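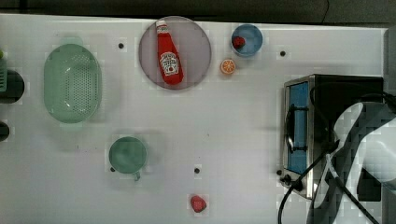

*The Celier table at the Namville open day. Ketchup on the plate, toaster oven and arm on the right.*

# Went to the Celier open day in Namville, came home grumpy

**dullbreadknife** (original post)

I said in the January thread that I'd go and look for myself before complaining any more, so I went. Two hours each way. Celier makes the kitchen arm that got passed around here last year, and they opened up their Namville place for an afternoon with coffee and a table set up behind a rope.

What you got to see was the arm working at a white table with plates and bowls and food stuff spread out on it. A guide told us what the next task would be, then it did the task, or had a go at it. Things like "put the strawberry in the bowl." They let people call out requests for part of it, but only from a printed sheet.

My gripes:

1. Look how much space there is between everything. My counter has never looked like that. The colander has a zone, the mug has a zone, the strawberry out front has half a continent.
2. The sheet had 47 tasks on it and we saw 5. I asked who picked the 5 and was told "we like to show a range."
3. They set the table up again between runs, and they were fussy about it. One of the staff nudged the orange slice over, stepped back, looked, and nudged it again. I wanted to ask what happens if you don't.
4. The toaster oven never got touched while I was there. It's the one thing on that table that looks like a real job, with the door and the knobs, and when I asked it was "on the roadmap."

The arm itself is nice to look at and quieter than I expected. I'll give it that. I was hoping to be talked into it and I wasn't.

---

**oldpilotlight**

Thanks for making the drive. Gripe 2 is the whole thing for me. If I pick 5 dishes out of 47 that I know I can cook, I'm a great cook.

Did they give a success rate? Any number at all?

---

**dullbreadknife**

One number. The handout says the system was trained on "2,000 demonstrations." It doesn't say of what. Could be 2,000 of one task. I asked if that covered all 47 on the sheet and the guide said he'd have to check, then he got pulled away by a family with a stroller and I never got him back.

No success rate. I kept my own score for a while and gave up, as I couldn't tell what they counted as done. On the strawberry run it let go while the thing was touching the rim of the bowl, it rolled in, and everyone clapped. Is that a pass? It ended up in the bowl. I wouldn't clap for a waiter.

---

**tressel_and_sons**

I'm going to push back a little. I've run arms on a packing line for a long time and "lots of space between objects" is a normal place to start. You don't debug on a mess. What you've got in that picture is a see-through-ish colander, a bottle lying at an angle on a plate, small round things that roll, and a mug with its handle pointing away toward the near side. That's a decent spread of awkward shapes. The bottle on the plate is a mean one. Grab it wrong and you drag the plate along too.

Did they do the bottle?

---

**dullbreadknife**

They did the bottle. Twice. First time it lifted it clear and set it down on the table on its side. Second time it got hold of it, thought about it for a good long while, and put it back on the plate where it came from. The guide called that "a recovery."

I do take your point about starting simple. My trouble is they weren't presenting it as a start. The banner over the coffee said READY FOR YOUR KITCHEN.

---

**tressel_and_sons**

OK, the banner is bad. I can't help them with the banner.

---

**marigold_hinge**

I was there too! Later session, I think, because we had a much smaller crowd and they let us stand right up by the screen with the wrist view on it. We got the banana, which I gather some of you didn't. I grabbed this one off the screen:

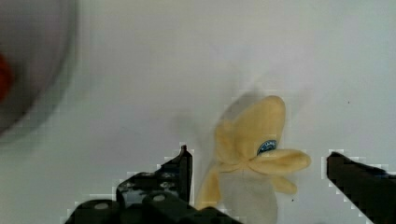 *Banana, from the wrist. Fingers open on both sides of it.*

I thought this was the best part of the day by a mile. It's such a horrible object to pick up, all those floppy bits going in different directions, and the arm came down with one finger on either side and just sort of hovered there. Everybody went quiet. I know it's a banana! But you could see on the screen how little room there was to get it wrong. My daughter talked about it all the way home.

---

**dullbreadknife**

Right, we did not get the banana. Now I'm annoyed about that as well.

Question though. Who peeled it? From that picture I can't tell whether the gripper has done any of the peeling or whether somebody stood it there already half open and the arm is only coming in to pick it up. Those are very different tricks.

---

**marigold_hinge**

It was already peeled like that when they let us up to the screen, so I can't swear to what went on before. The guide said the task was "hand over the banana." I took that to mean a person does the peeling and the robot passes it to you. I didn't ask. I was having a nice time.

---

**oldpilotlight**

"Hand over the banana" is a funny thing to need a robot for when the human has done the hard part.

Is it even a real one? It has a sticker on it like a shop banana, but the orange slice in the first picture is a toy and the strawberry looks like one as well. Toy food doesn't squash, doesn't leak, doesn't go brown, and weighs the same every single time. If the whole table is play food then "kitchen" is doing a lot of work in that banner.

---

**marigold_hinge**

I couldn't tell you for certain. It was on a screen and it was blurry even there, you can see that from what I posted. I can't read the sticker either. The flaps looked soft to me. The ketchup bottle was a Heinz one, but don't ask me if there was ketchup in it.

---

**tressel_and_sons**

Toy or real, thin floppy parts are hard to deal with. The gripper covers part of what you're trying to see, and if you close on a flap you've got the flap and no banana. I'd like to see that one done ten times in a row by somebody who isn't selling it. Which I think is also what dullbreadknife wants, so maybe we agree and I just don't like the tone.

---

**dullbreadknife**

The tone comes from the drive.

---

**quarter_turn_valve**

Anyone else remember the Stamamholm show? I went to that and the arm there was from Kemppainen. It was pretty much the same idea, dishes and bowls and a nervous man with a microphone, except they let visitors put the items down wherever they wanted. It failed a lot. It knocked a bowl clean off the table while I was standing there. And I came away trusting them more, because I'd seen where it fell down (the bowl too).

So my question for Celier would be: can I put my own mug on the table? If the answer's no, I'm not that interested in how well it handles yours.

---

**dullbreadknife**

I asked pretty much that. I had a travel cup with me and offered it. The answer was "not today, for safety." I don't know what's unsafe about a cup. They had a mug on there already.

Also, can somebody who knows this stuff tell me about the little black dots on the tabletop? I can see several in the first picture, one up by the plate and one near the mug and so on. My wife thinks they're marks for lining things up. If the arm only works when the orange slice is so many inches from a dot, I'd like to be told.

---

**tressel_and_sons**

They could be holes or they could be marks, I can't tell from the picture. Lots of lab tables have holes in them for bolting stuff down. If they're marks, they might be there for the people doing the resets, so each run begins from the same layout. That's normal for testing. It does mean you're watching a test layout, and a guide ought to say so when asked.

I wouldn't hang them for dots.

---

**oldpilotlight**

I would hang them for the sheet, though. Publish all 47, say how many tries each one got and how many worked. Even if half of them are terrible. I'd think better of a company that wrote "toaster oven: 0" than one that parks it at the edge of the table looking shiny with cables hanging down in front of it.

---

**marigold_hinge**

You're all hard to please! There were kids there who'd never seen one of these move. It was free, the coffee was fine, and the staff were kind even when people got snippy with them (not naming anyone). I don't think every open day has to be an audit.

But I'll agree the banner was silly.

---

**dullbreadknife**

The snippy one was me, yes.

I'm not against open days. I'd have enjoyed it more if they'd said "here's what it can do, here's where it makes a fool of itself, come back next year." You could have put the very same arm and the very same table in front of me with those words over the coffee and I'd have written a nicer post.

I've emailed the address on the handout with three questions. What are the 2,000 demonstrations of, what are the results for the full sheet, and did the gripper do any of the peeling. I'll post whatever comes back.

---

**quarter_turn_valve**

Add the cup question. Ask if you can mail them the cup.

---

**dullbreadknife**

Added. I'm not mailing the cup, I use it.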